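Linen and Laundry Notes, Hindum Guest Apartments

Water hardness at Hindum measured 8 grains per gallon in November. At that level, detergent dosed for soft water leaves mineral residue in cotton, and sheets dry stiff and gray. The dosing pumps on both Siver washers have been reset, and a softener cartridge is now fitted on the cold inlet. 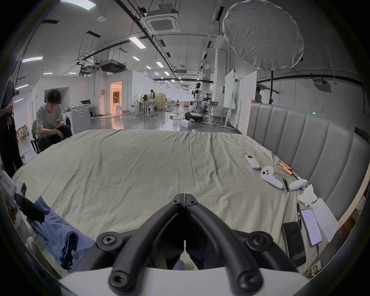
Bed with sheet and gray channel-tufted headboard.

Sheets go through a 29-minute main wash and two rinses. Do not add fabric softener to the Wallin cotton sets. It coats the fibers and lowers absorbency, and the coating builds up with each cycle. Dark clothing left for guest laundry is washed separately, inside out, in cold water.

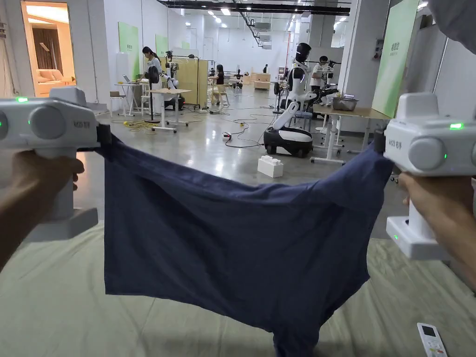 Drying and storage

Remove cotton from the dryer while the hems are still slightly damp. Overdrying sets creases that the Dutine press will not take out in one pass.

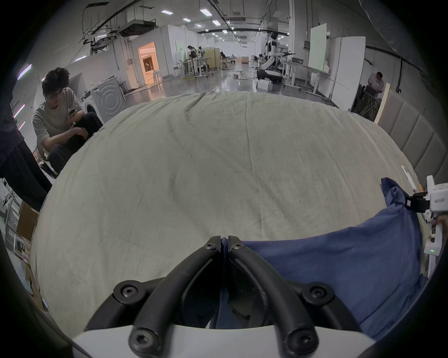

Fold sheets in thirds lengthwise, then in half twice, and stack with the fold facing out. Each apartment is allotted 3 sets: one on the bed, one in the closet, one in the wash. Sets with worn elastic go in the gray bin for replacement.

Send stain reports and hardness readings to Agnes Hägglund by 3 February 2023. Include the washer number and the load weight.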